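Clube de robótica, maio: a caixa, a tábua e a pinça

Voltei do clube com a cabeça a mil e preciso contar enquanto está fresco! Este mês o nosso projeto, o Pruvus, é todo sobre manipular coisas de madeira com a pinça de mão.

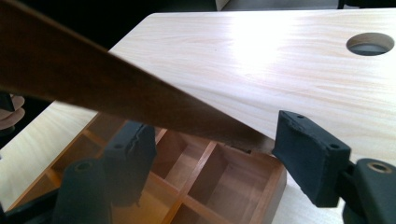

A tábua comprida

Segurar a ponta de uma tábua entre os dois dedos, bem em cima da caixa de divisórias, parece moleza até você tentar. A espuma preta dos dedos já está meio gasta nas bordas, mas eu adoro a pegada dela e não quero trocar tão cedo.

A Ruth Ñahui montou a lista de tarefas e a meta da turma é chegar a 74 demonstrações. Estamos em 57, e na última tarde fizemos 15 de uma vez - fiquei com o punho doendo e feliz da vida.

O que vem agora

O Dimas Govindasamy quer treinar o primeiro modelo já com o que temos. Eu prefiro esperar a meta, mas confesso que estou louca para ver (e ele sabe disso, o espertinho).

Depois vem o encontro com o pessoal do clube Gorkwood, que trabalha com peças bem menores. Vou levar meu caderno e um monte de perguntas sobre calibração. Se alguém aí já mexeu com isso, me escreve nos comentários!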